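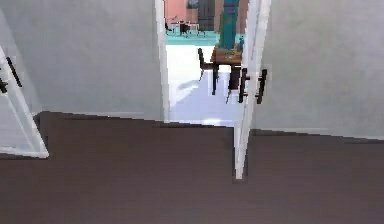

Doorway through to the room with the white floor. Simulator render.

Bastos, part 3: the house model

Tue 29 October

The arm went back on the base at the weekend and came off again the same evening. The shoulder bracket had cracked along a layer line next to the second bolt, in the same spot as the last one. I have redrawn it with a thicker web and turned the print on its side so that the load runs along the layers. It takes the best part of a night to print, so most of this post is about software.

For anyone who missed the earlier parts: Bastos is a wheeled base with a single arm, built on the bench in my spare room and now and then on a better bench at the shared workshop. The drive motors are Miteck gearmotors bought second-hand. The arm runs from a Jender servo board. The aim is for it to leave one room, go through a doorway, pick up something small and bring it back. In September it could manage the first of these.

Why bother with a simulator

I held off for a long time. My view was that the time spent modelling a house could be spent driving a robot round a real one. Then a bad sign in the wheel odometry drove the base into a skirting board at full speed and bent the left axle, and a new axle meant another week of waiting for the post.

Zandness is the name I have given to the simulated house. It is a set of furnished rooms with collision shapes on the walls, doors and furniture, and the control code talks to it over the same socket it uses for the Jender board. There is one line in the config file to choose between the two. The virtual camera has the same field of view as the real one and a low resolution to match, so edges come out stepped. I have left that alone. The real camera is no better.

Doors have been the main source of trouble. The base plans on a flat map, and on a flat map an open door seen edge-on is a very thin line. With the door standing open towards the robot, the planner saw the full width of the opening and steered for the middle of it, then clipped the lever handle with the arm. The handles stick out further than the door does and are not on the floor map at all.

The fix was to build the map from everything between the floor and the top of the folded arm, flattened down, and then grow it by the base radius plus 41 mm. That figure is the worst sideways error I measured on the real base over a long run, so it has at least some basis. It makes narrow gaps narrower still, and a few routes that a person would walk without thinking are now closed to the robot. I can live with that.

Floors matter as well. The change from dark brown to glossy white at a threshold upset the exposure, and the visual tracker lost most of its points as the pale floor filled the view. I now lock the exposure before crossing and let it go again once the base is through. It is crude but it has cut the tracking losses to a level where odometry can cover the gap.

The arm and its shadow

I had shadows switched off to save time. Rochelle Tautahi, who shares the bench with me on workshop nights and has written far more vision code than I have, asked how I expected to find out what the object detector did with them. I turned them on. 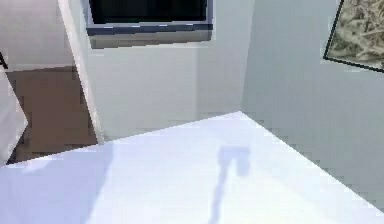
The detector went wrong at once. It works by subtracting a clean view of the surface and looking for blobs, and a dark shape moving across a pale table is a perfectly good blob. With the arm held out over the surface it reported an object directly under the gripper and kept reporting it wherever the gripper went. The controller then lowered the arm to fetch it. On the real robot that would have been another bracket.

I tried three things:

Raising the threshold. This got rid of the shadow and also of any object of a similar grey.

Comparing colour with the brightness taken out. Better, though on a low-quality image the compression blocks produce colour noise of their own, and the soft edge of the shadow came through as a ragged outline.

Working out where the shadow should be. The arm's joint angles are known, and in the simulator so is the light. Projecting the arm onto the table plane gives a mask, and anything inside it is ignored until the arm has moved.

The third works best and is the one I trust least, as the spare room has a window and a desk lamp and neither is in the config. For now I use the second method on the hardware, with a rule that a blob must stay put through two arm positions before it counts. That costs a second or so per look.

Small things on the floor

Picking up from the floor uses the same code with the camera tilted down. The range is longer, so a small object covers very few pixels. The bathroom is the test room for this: a wide dark floor, and one small yellow thing lying near the front of a dark chest.

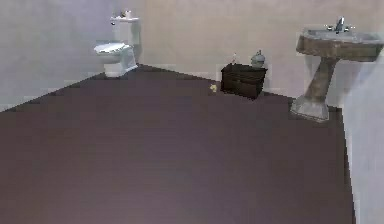
Results so far

Finding a yellow object on a dark floor is the easy case, and I would not read much into it. The reach is harder. With the object that close to furniture, the gripper has to come in from the open side at a shallow angle, and the wrist runs out of travel before the fingers are level. Out of 8 attempts in the simulator, 2 ended with the object held. The others stopped on the wrist limit, as they should.

I could park the base further back, but then the elbow is nearly straight and the Jender board starts to complain about current on the shoulder servo. Moving the wrist joint forward on the link would help more. That means a new link, a new cable run and probably a new counterweight, so I want the bracket proved first.

Still to do

Print the bracket and load it with a bag of sand overnight before it goes near the arm.

Add lamp position to the config, even if it is only a guess, and compare the shadow mask against real frames.

Slow the base down near thresholds. At present it takes them at full speed, and the battery tray rattles.

Replace the left Miteck encoder cable, which I have now crimped twice and do not wish to crimp again.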